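4.2 The open-day demonstration
4 min read
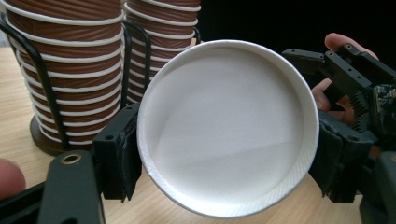 R. Pliler, field evaluation, Skollia

Figure 3. Paper cup held between the two finger pads of the hand-held gripper; stacked cups behind.

We watched the Tallance demonstration on a Monday, for 14 minutes. A person's hand is on the device in Figure 3, and the choice of when to close was a human one. Visitors were told the skill would carry over to an arm. We saw no test of that, and we would not cite the visit as evidence for it.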